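Grastcombe review – a slow, lovely treasure hunt for people who miss the old point-and-click days

I have been playing adventure games since I had to ask my father's permission to use the family computer, so when Jilik announced that their next game would be a hand-drawn mystery set in a foggy seaside town, I was on board before I had seen a single screenshot. That can go badly, of course. I've been burned by pretty backgrounds before. But I finished Grastcombe on Thursday night, well past the hour when a sensible person goes to bed, and I've been wanting to tell somebody about it ever since, so lucky you!

You play as Mrs. Kundberg, a retired jewelry appraiser who comes to Grastcombe to value the contents of a house and ends up staying the whole winter. The house has 48 rooms, if you count the pantries and the two little spaces behind the stairs (and you should, as both of them matter). There's a will, a missing nephew, a ferry that doesn't run when you want it to, and a housekeeper called Triệu who knows a good deal more than she says. I won't spoil any more of the story than that. The writing is by Erzsébet Pálfi, whose dialogue is dry and kind at the same time, and I found myself clicking on every last teapot just to hear what Mrs. Kundberg would say about it.

The puzzles are mostly very fair. You pick things up, you look at them closely, you put them next to other things and see what happens. There is a notebook that fills in as you go, and I liked that it only writes down what you've really noticed, so a careless player ends up with a thin notebook and a confusing third act. I was a careless player in the middle of chapter two and had to go back and search the greenhouse all over again. There is a hint system too, in the form of letters from your sister, and the hints start out gentle and get more pointed if you keep asking. By the third letter she is quite short with you.

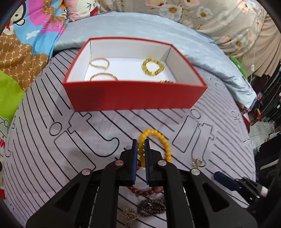
My favorite part of the whole game is the appraising. Every so often the story stops and Mrs. Kundberg sits down at her desk with a tray of pieces, and it's up to you to turn each one over, check the clasp, compare it with the inventory and decide which of them belongs to which member of the family. It sounds dry when I write it out like that, but I could have played a whole game of nothing else. The artists clearly love this stuff, and no two pieces on a tray ever feel like copies of each other. If you can tell small gold beads from big amber-colored ones, like the bracelets in that red box with the white lining, you already have all the expertise you need to get started, and the game teaches you the rest so patiently that you hardly notice you're learning. By chapter four I was spotting a swapped clasp before Mrs. Kundberg did, and I was very pleased with myself.

Now for the grumbles, because there are a few. Walking is slow. You can double-click to hurry, but Mrs. Kundberg's idea of hurrying is my idea of strolling, and the road from the harbor up to the house is long. A map with quick travel does turn up eventually, in chapter three, and I can't think why we had to wait for it. The safe in the study is the one puzzle I thought was mean. Its combination is 1007, and I'm giving it to you free of charge, as the clue is in a hymn book that I must have opened five times without seeing it. If you'd rather find it yourself, then please forget you read that.

I also had one crash, in the boathouse, which cost me twenty minutes or so. The game saves by itself whenever you enter a new room but not while you're in the middle of a conversation, and some of those conversations are long. Save by hand before you talk to the ferryman is my advice.

The music is mostly solo piano with a bit of clarinet, and it never got on my nerves even when I was stuck. The voice acting is good across the board, and wonderful in the case of Triệu.

I played on an old laptop with the settings in the middle and it ran smoothly apart from that crash. There are 49 achievements if you care for that sort of thing. I have 31, and I'm going back for the greenhouse ones this weekend, this time with my notebook open and a pot of tea.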